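Research Engineer, Bimanual Manipulation (fixed term)
Barredo Lab, Contact Tasks Group
Posted 2025-10-24

The group studies how two-armed robots with multi-fingered hands learn insertion tasks from recorded demonstrations. Our current method, Plilix, splits each demonstration at contact events and trains a separate policy for the final approach. On our peg-and-shape board it reached the success rate of the single-policy baseline with 150 demonstrations — the baseline needed 800. We now want to know whether the result holds when part clearances shrink and the board is not fixed in place.

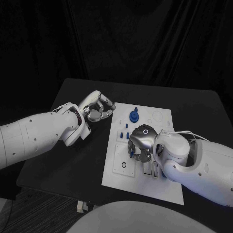
Angelica Gatchalian asks applicants to note that the hard part of the job is segmentation quality, and that a policy trained on badly placed contact labels will fail in ways that look like a control problem.

Duties
Run teleoperated collection sessions and check the recordings.
Maintain the contact labeling code and its tests.
Design ablations and report all trials, including aborted ones.

Requirements
A master's degree in robotics, computer science or mechanical engineering, or equivalent work experience. Good Python. Practical knowledge of force control. Experience with dexterous hands is useful — it is not required.

Terms
Full time, on site, starting in April. The contract runs for two years.

To apply, send a resume, one code sample and a summary of a past experiment (100 words at most) to Aileen Rivera, Barredo Lab.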